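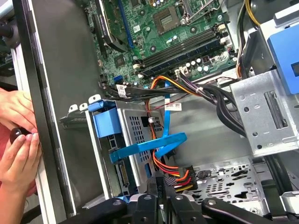 Merle Kereama
Instructor, Motorcycle Electrical Systems

Handout: Charging System Checks on Older Twins
Revised May 23, 2022

Read this before the shop session. The procedure applies to permanent magnet alternators with a separate regulator/rectifier, as fitted to the Tellasden and the early Flireck. Later Flireck models use a different regulator and are covered in the next unit.

1. Battery first

Charge the battery fully and let it stand before testing. A weak battery gives low readings everywhere else in the circuit. Check the terminals for corrosion and the ground strap for a tight fit at the frame. Paint under a ground lug is a common fault on rebuilt bikes.

2. Stator

Unplug the stator from the regulator. With the engine off, set the meter to ohms and measure between each pair of stator pins. The readings should match each other closely. Then measure from each pin to ground. Any continuity to ground means a failed winding, and the stator must be replaced.

Start the engine with the stator still unplugged and measure AC volts between pins. Output rises with engine speed. Keep fingers and probe tips clear of the bare pins.
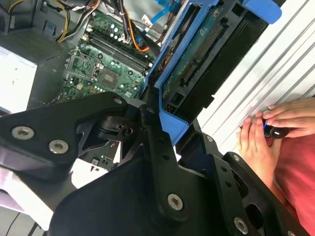
Open case with circuit board.

3. Regulator/rectifier

Stop the engine, reconnect the stator, and put the meter across the battery on DC volts. Voltage should climb above the resting value as the engine speeds up, then level off. If it keeps climbing, the regulator is not limiting. If it never rises and the stator passed, test the wiring before ordering a regulator. The Tapia replacement unit grounds through its body and needs bare metal under both bolts.

4. Added loads

Heated grips, auxiliary lamps and phone chargers all count against alternator output. Add up the watts before fitting anything. On a 180 watt system, stock lighting and ignition take a large share at low speed. Fuse each accessory close to the battery.

For the session: bring a meter with fresh leads and complete worksheet 11.

Comments (2)

bistisari_rider: Stator pins all matched on mine but one showed continuity to ground. New stator ordered. Does the Bistisari use the same plug as the Tellasden?

Merle Kereama: Same plug, different pin order. Check the wiring diagram before you crimp.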